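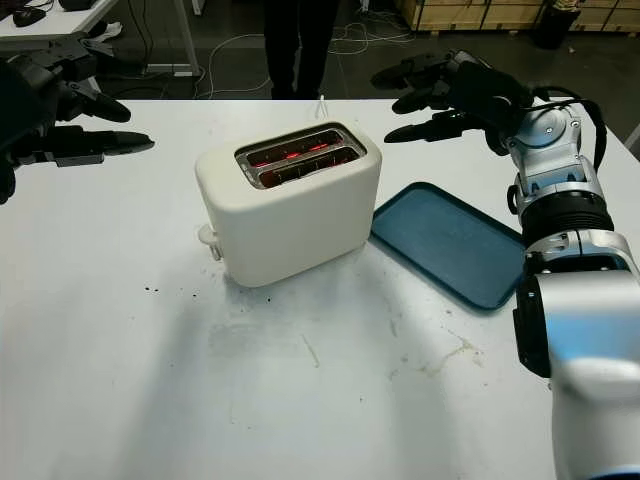
*Both slots glowing, blue tray at the ready.*

I've owned four toasters since I left home, and I have opinions about all of them! The first came from a thrift store in Ateswood and did one side only (I ate a lot of half-toast that August). So I'm a sucker for a plain cream two-slicer with soft corners and a lever on the end — no screen, no bagel button, nothing to learn.

I like to run mine empty for a minute before the bread goes in. My sister thinks this is nonsense, and she may be right, but the first slice comes out browner and I'm sticking with it. 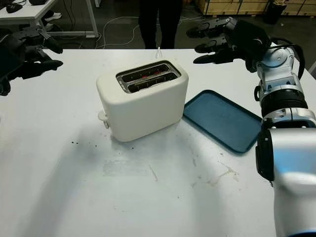

Photo: Jaramillo / Sendum

Then there are the crumbs. They get everywhere, and I say let them, at least until the second cup of coffee. A tray with a raised rim is handy for carrying the toast off, and mine gets a wipe whenever I remember.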